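Pandoria Workshop: The Small Belt Conveyor in Pictures

These are pictures of the small green belt conveyor at Pandoria, the shared workshop on the ground floor of the Falow building. The conveyor belongs to the general equipment pool under asset number 2059. It can be used by anyone who has done the bench induction. Booking is through the front desk or the equipment calendar, and the limit is 4 hours at a time.

The table was put together by Obadia Mrema, and the notes are by Ludivine Tessier. Page updated 2nd November.

The drive side

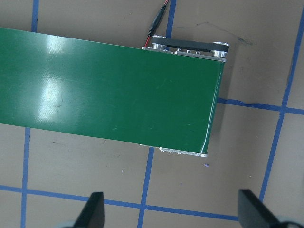
Pulleys, timing belt and side rail. The red and black supply lead comes in from above.

The timing belt is a standard size and we keep a spare in the drawer marked Jadoon, after the supplier. Please don't tighten it yourself. If it slips, switch the power off and leave a note in the log. The last one was replaced in November, and the old one is still in the drawer for anyone who wants to compare the wear.

The belt surface shows marks easily. Wipe it with a soft cloth and plain water. Solvent takes the shine off and leaves a dull patch that catches light parts as they go by.

On the bench

The conveyor stays on the long table for now. We tried it on the rolling cart first, but the cart moved a little every time somebody leaned on it, and parts ended up on the floor. The table is heavier and has room at both ends for loading and unloading.
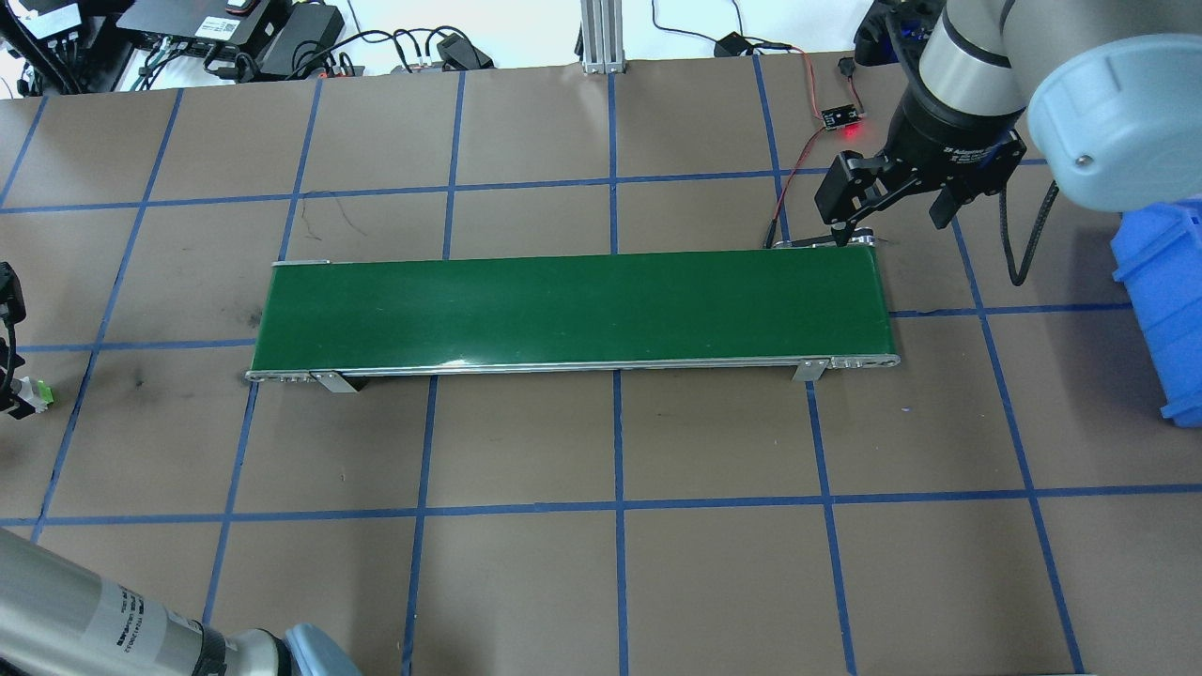
Members who want to use their own parts should bring a few along and try them by hand before running anything. Flat-bottomed items travel best. Round ones roll, and very light packaging can lift at the edges when the door to the loading bay is open. Obadia's rule is nothing heavier than a full coffee mug — he has a mug on the shelf for checking.

Loose sleeves and long hair should be tied back, the same as for any other moving equipment in the building. Switch off before reaching under the belt.

The tabletop

The grid is there so that a setup can be put back the same way the next day. Write down which squares your things were in, counting from the corner nearest the window, and the next person can move them without upsetting anyone. A sheet of blank grids is kept in the Brellow binder at the front desk. There were 151 sheets in the last batch and we are getting through them faster than expected, so please use both sides.

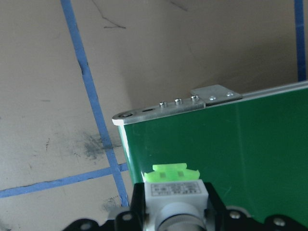
Tape is the one thing on this bench that needs regular attention. People slide boxes over it, set tools down on it and drag cables across it, and after a few weeks a line that was straight no longer gives a clean edge to measure from. Some of the lines near the conveyor have reached that point, with dark creases along them and edges that look slightly lifted, and there is a gray smudge close to where two of them cross. If you replace a strip, pull the old one up slowly and lay the new one against a steel rule. The roll is in the second drawer. Use the same blue — we had a week of green and blue mixed together and it made the grid sheets hard to follow.

Scuffs on the surface itself can be left alone. Scrubbing makes them wider.

The whole table

Small parts go in a bin when they come off the belt, and the bin should be emptied at the end of every booking. Anything left behind goes on the lost property shelf for 31 days and then into the scrap box. Leads can stay connected between bookings, but keep them away from the table edge.
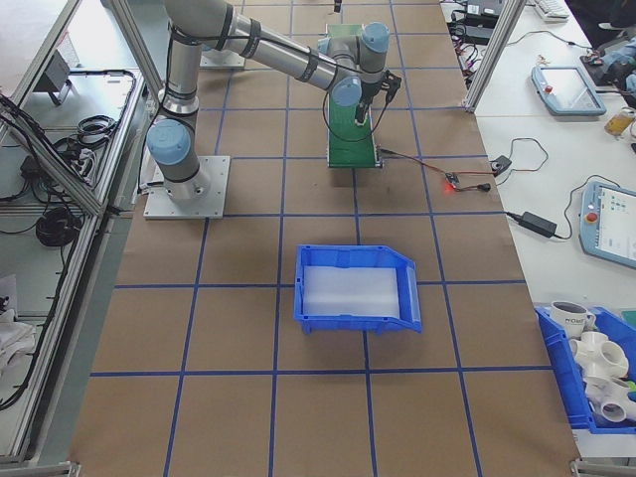 Booking and questions

Bookings open a week ahead. If the slot you want is taken, put your name on the waiting list at the desk and Ludivine will call you when something comes free. Spare belts and pulleys can be ordered through the workshop at cost. For anything about the bench itself, speak to Obadia, who is in most afternoons.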